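The first thing Tomás Kinsella did when I sat down next to him was take the coffee out of my hand and put it on a shelf behind us. "Nothing wet within reach of the cables," he said, and then he apologized, and then he handed me a screwdriver to hold, which I think was meant to make up for it.

Tomás looks after one robot cell. That's his whole job at Tevano, a small outfit that teaches arms to handle laundry, and he has been at it since May. The cell is called Haria (every cell there has a name, and he swears he didn't pick this one). I'd asked if I could watch him do his regular maintenance and pester him while he worked, and to my surprise he said yes right away.
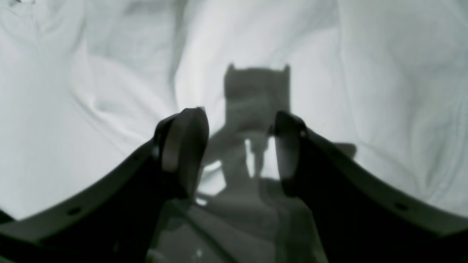 Page last changed: Jan 3, 2026

I figured we'd start with motors or software. We started with fingertips. "Everybody wants to talk about the arms," Tomás said. "The arms are fine. I hardly touch the arms. What wears is the part that meets the cloth." He runs his own thumb over each pad before he gets any tool out, feeling for a slick patch or a nick, and then he checks the little fasteners that hold the pads on. If one backs out even a hair, the pad starts to lean, and a leaning pad will pinch a thick hem just fine and then lose a single layer every time.

How does he know when a pad is done? "I'd love to give you a number." He does keep one, sort of. The last pair on the left arm went 1428 grasps before he pulled them, the pair before that only 835, and he blames the short run on a batch of towels with a rough weave. The log is a spiral notebook. He has a proper spreadsheet too, but I only ever saw him write in the notebook.

The cloth matters more than I'd expected. He does his checks on plain white fabric, and I asked whether that was just what happened to be lying there. No, he said, he likes it because it's awful! White on white gives the cameras very little to go on, and the gripper throws its own shadow right over the place it's trying to look at. "If the cell can find an edge in that, I'm happy. A striped shirt is a vacation."

So what does he do about the shadow? Mostly he fusses with the lights. There's a lamp on each side of the cell and he moves them in tiny steps, squinting at the wrist camera's picture on his laptop. He told me a colleague, King-fai Lo, once spent a whole afternoon hunting a bug in the grasp code that was really a lamp somebody had bumped. King-fai was sitting right there and didn't deny it. "It was a very convincing bug," he said.
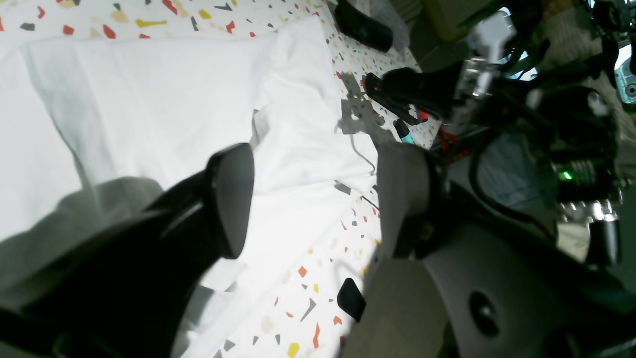 Cables are the part of the job Tomás could talk about until dinner. Every wire that runs out to a gripper has to bend when the wrist bends, and he'd much rather find a tired one on a Monday check than in the middle of a run. He follows each from one end to the other with his fingers, wiggling the connectors as he goes. I kept losing track of which was which in the black tangle up by the hardware, so I latched onto the one small green light in there and asked if green meant good. "Green means it has power," he said. "Good is a separate question." Then he went after the thin gray cable that runs down over the speckled surface toward the cloth, because a loose cable at that height is one a finger can snag, and he's had that happen. Once was plenty.

His rule for tools is that they go back in the tray before the arm moves. I asked if he always sticks to it. He laughed and said he sticks to it before the arm moves.
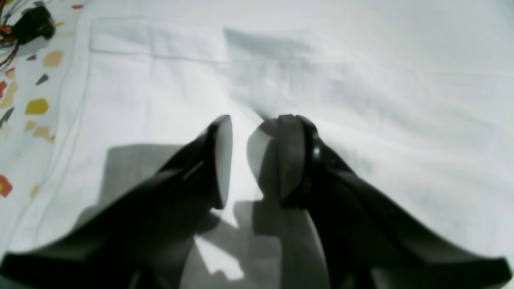 After the cables comes what he calls the slow close, and I think it's my favorite bit. He brings both fingers in at a crawl over the cloth, stops them short of touching, and looks at whether they line up. Then he repeats it seven times, in different spots. He likes to include a place where the fabric has a seam, and he pointed out the folded band along the top of the white cloth, with its two raised lines, as the kind of thing that catches a badly set finger. "Flat cloth forgives you," he said. "Seams tell on you." If a tip rides up on a seam, he drops the closing height a touch and goes again.

The grippers themselves come from a supplier called Putument, and he has mixed feelings. He likes the shape of the fingers. He does not like the screws, which want a driver size he has now bought three times. (I was holding the third.) The pads he gets from Tăng, who'll cut them softer if he asks, and he's been asking. Softer pads grab thin cotton better but they wear faster, and he's still going back and forth on it.

Before I left I wanted to know what he'd tell someone setting up a cell like this from scratch. He thought about it while he wiped down the pads — a dry cloth, no cleaner, he was firm about that. "Leave yourself room to get your hands in," he said. When he first built up Haria he had everything packed in tight and good-looking, and swapping one connector meant taking off half the mounts. It's uglier now and he can get to everything.

He plans to do a full pad and cable swap when the cell reaches 2000 grasps on the current setup. I asked if I could come back for it, and he said sure, and told me where to find my coffee.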